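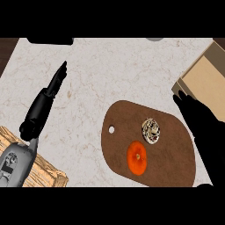 Otakar Vávra replied that no kitchen robot he'd met was ready to be left alone with a cutting board, and was I sure I wanted to log this as a bug?

Yes, I'm sure! Ticket stays open. Here's where I'm at.

Job: clear the board. Two bits of food on it, a cardboard box on one side of the counter, a wooden crate on the other. My eight-year-old does this sort of thing for pocket money (with grumbling). I'm running Asta with the Clullel planner in the simulated kitchen, two arms.

Symptom: 31 runs, 20 finished. The rest timed out with both arms dithering over the marble, very polite, each one waiting for the other to go first.

Tried so far:

- Restarted the planner. No change.
- Rolled back to the February build. Worse, and it brought back the old wrist wobble.
- Bumped the timeout to 92 seconds. Two more finished, but I could've wiped down the whole bench by then.
- Gave the right arm priority. Better! Except now the left one sulks and won't go near the board even when it's clear.

27 June 2023: Otakar had a look at my logs and reckons the arms are both reserving the space over the board and never letting go of it. He's seen the same thing on Malý, folding tea towels. His fix is to shrink the reserved zone, so I've set it to 33 per cent and I'm rerunning the lot tonight.

As for whether it's ready for my real kitchen, ask me after it can tidy up a snack. I'm still doing my own dishes.

Status: waiting on rerun. Please don't close this one, Wollen support, you closed the last one on me.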